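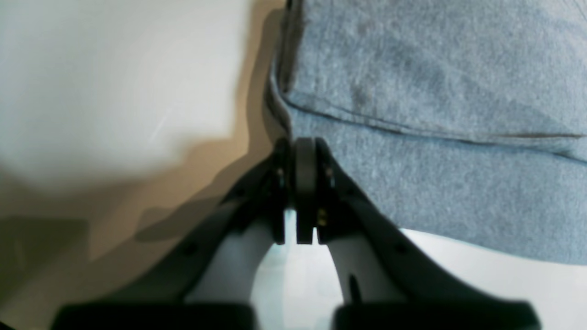
Two black fingers, close up

I have been waiting four years to find out who stole the cable car.

The cable car in question runs up and down the side of Palalberg, which is a children's show about a mountain with a school on top of it, and the theft happens at the end of chapter 11 of a story called "The Long Way Down." The story was posted by a person going by lanternsoup. Chapter 11 closes with the headmistress opening the shed doors and saying, "Well, that's not where I left it." The author's note underneath says chapter 12 will be up on Monday.

It was a different Monday, apparently.

I bring it up now as the archive where I read most of my Palalberg stories is talking about hiding unfinished work. The proposal came from Thabiso Maluleke, who runs the site and pays for it, and so has earned the right to propose things. Any story not updated in five years would drop out of the search results. It would still exist, and you could still reach it if you had the link, the way you can still reach a town after they take down the signs. His reasoning is that new readers show up, click on something promising, get attached, fall off a cliff at chapter six, and leave. He says the archive has more than 300 of these cliffs.

I believe him. I have fallen off most of them, and I would like them all left exactly where they are.

The case against the unfinished story is easy to make, and I've made it myself, usually at one in the morning. Reading one is like being told a joke by somebody who gets called to the phone. You invested! You learned the names of the cousins! There was a whole subplot about the kitchen boy's forged report card, and it was going somewhere, and now it will be going somewhere forever. A published novelist who did this would get letters. A TV network does it all the time and gets letters too, which it puts in a room.

But fan fiction was never sold to anybody, and I think we forget that once a site has a decent search box and a tidy font. Everything looks like a product. We start to browse like customers, and then to complain like customers, and pretty soon someone is typing "update when???" under a story written for free by a nineteen-year-old during exams. (I was once the someone. I used only two question marks and considered this restrained.)
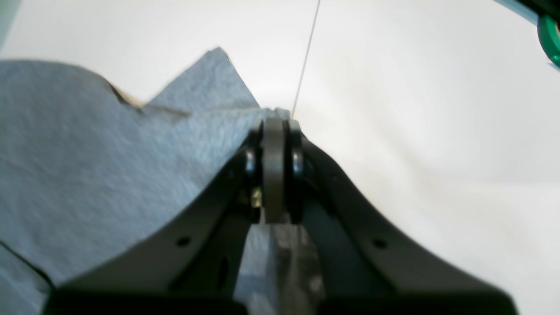 The part I find hard to explain to people who only read finished things is that the unfinished ones are often better. I don't mean all of them. There is a Palalberg crossover in which the entire school turns out to be inside a snow globe owned by a detective, and it stops in the middle of chapter two, and I think the author made the right call. Still, a writer who has no idea where the story is going will write a middle that nobody with an outline would dare to. "The Long Way Down" spends a whole chapter on a teacher trying to return a library book. It has no bearing on the cable car that I can detect, and I have read it enough times to be considered an expert witness. It's the funniest thing anyone has written about that show, including the people who were paid to write the show.

Finished stories, meanwhile, tend to finish. They get the look of a house where company is coming. The loose ends are tied, the villain apologizes, two characters who had been perfectly happy arguing are made to hold hands on a balcony. I have read "The Bells of Mendance," which everyone recommends, all 200 pages of it, and I admired the ending very much and couldn't tell you today what it was. I could recite you the last line of a dozen stories that don't have one.
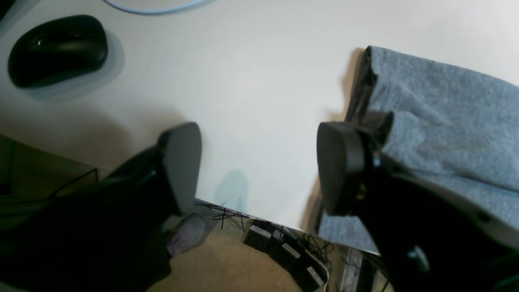
The other argument for hiding them is that they make the archive look neglected, and Kgomotso Engelbrecht made it well in the comments, with more patience than I'd have had. She finished her own series, "Cordeiro's Apprentice," through a house move and a broken wrist, and she would like the work of finishing to count for something. I take the point. Finishing is hard. But so is starting, and we have gotten used to thinking it isn't, probably on account of how little it takes in the way of equipment. A white desk, a black mouse, a thin blue cable curving along the back of it, as in the photo, and you have most of what a person needs to begin a 40-chapter epic about a goat who becomes vice principal. Nothing on a desk has ever supplied the nerve to put the first chapter up where strangers can see it. If we want to reward finishing, fine, give the finished stories a badge. Give them a parade. Just don't pay for the parade by turning off the lights in the other half of town.

There's a practical side as well. Half the writers on the archive got going by continuing something that had stopped. I know of at least one full-length story that grew out of a reader's irritation with an abandoned one called "Zoltier Comes to Tea," in which Zoltier had, at the point of abandonment, not yet come to tea. The reader couldn't stand it. She wrote the tea herself. Then she wrote the washing up, and the feud that followed the washing up, and by the end she'd forgotten she had only meant to get the man through the front door. Hide the first story from search and she never gets annoyed enough to write the second. Annoyance is a natural resource on that site and I'd hate to see us waste it.

So here is my counteroffer, for whatever it's worth to Thabiso, who has heard a lot of counteroffers. Put a label on them. Put it in large type at the top, before the summary: this story stops. Let people filter them out if they have tidy minds or weak hearts. Then leave the rest of us to our cliffs.

As for lanternsoup, I still get the archive's update emails, and I still open them before the ones from my bank. My own theory is that it was the kitchen boy, working with someone on the inside. I have four pages of notes on the timing of the last car on the night of the concert, and I will gladly send them to anyone who asks.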